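Penberg Robotics Club - Student projects - Two arms, one bottle

rutel_b
Our task for the February show: left arm holds the bottle low, top arm comes to the cap. The low grip is what worries me.
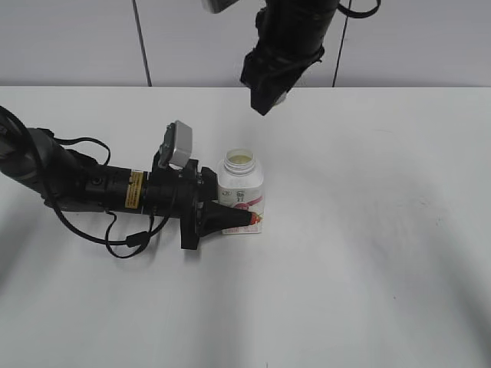
Last edited by rutel_b in February

I think we should grip higher. The bottle can turn when we twist.

aneo2
I don't agree. Higher up, the two grippers will meet. Please keep it low and close slower.

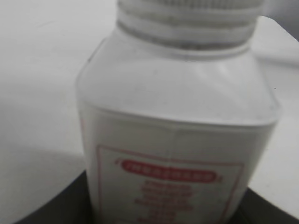
Also the wrist view is too blurred for reading the label, so I would not use the text for alignment. The red border is enough.

rutel_b
The border is also soft - I trust the cap ridges more. I can make 20 trials with each.

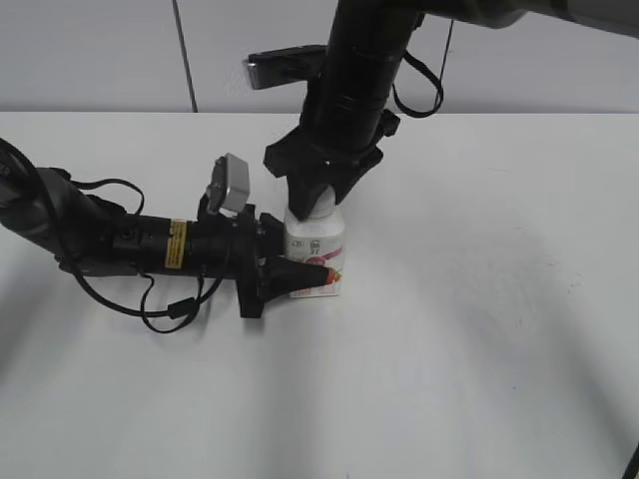

Both grippers at the bottle, side and top.

illes_k
Do the 20 with the low grip first, please. Then we can argue again.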